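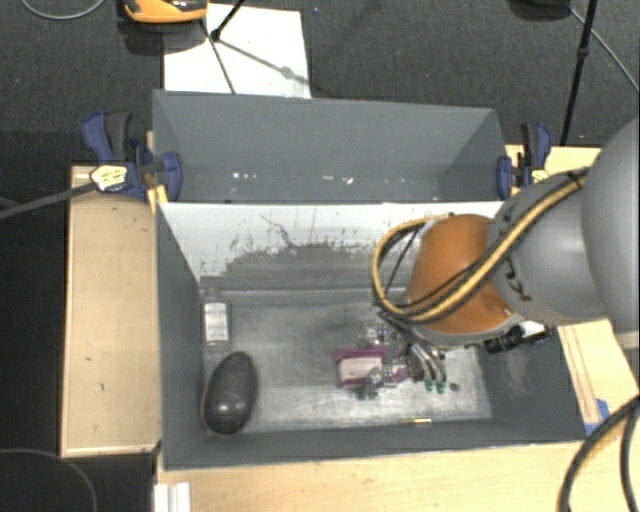 A Lemis two-compartment bin with mixed small goods, including a clear bottle with a white label, in the deeper front section.

News > Company Releases > Storage and Packing

Skudside Adds Divided Bin for Mixed Small Goods

July | By Gaetano Leone, Skudside
12 shares | 2 comments

MABASO — Skudside will begin taking orders Wednesday for Lemis, an open-topped gray bin made for stockrooms that keep different kinds of small goods in one place. The bin has a narrow compartment at the rear and a larger, deeper one at the front, with a pale divider running the full width between them.

Lemis was developed for shops and mail-order sellers whose stock does not come in matching boxes. A bottle, a flat packet and a loose part may all be headed for the same shelf, and most bins sold for that kind of work are either one open space or a grid of small pockets. Customers told Skudside that the pockets were too tight for bottles and that the single open space left them digging for the smallest items.

The front compartment is meant for the bulk of the stock. The rear one can hold spare labels, order slips, or goods that need to be kept apart, such as returns waiting to be checked. Skudside does not assign a use to either side, and the bins ship without printed markings so that each stockroom can follow its own system.

"We had a lot of requests for a lid, and we decided against it," said Gaetano Leone, product manager at Skudside. "People who pack orders all day take lids off and stack them in a corner. They wanted to see what was in the bin and get to it."

The bin was tried for nine weeks at Prolter, a household and personal care reseller that keeps 300 of them in its main stockroom. Prolter staff used the bins for slow-moving lines, where a single bin may hold several unrelated products at once. They asked for one change during the trial — a deeper front compartment, so that bottles could be laid on their sides below the rim. Skudside made that change before the final version went into production.

Prolter also compared two ways of filling the bins. In one, staff put each product in the rear or front according to size. In the other, they kept the front for sale stock and the rear for everything else. The company has settled on the second method and will use it when the remaining shelves are changed over.

Lemis bins are sold in packs of 12. Single bins are available from the Mabaso showroom, where buyers can bring their own stock to check the fit. Existing customers can add the bins to a standing order by contacting their usual sales desk.

About Skudside
Skudside makes bins, trays and shelf fittings for stockrooms and small warehouses. The company is based in Mabaso and sells directly to retailers and mail-order businesses.

Press contact: Gaetano Leone, Skudside, Mabaso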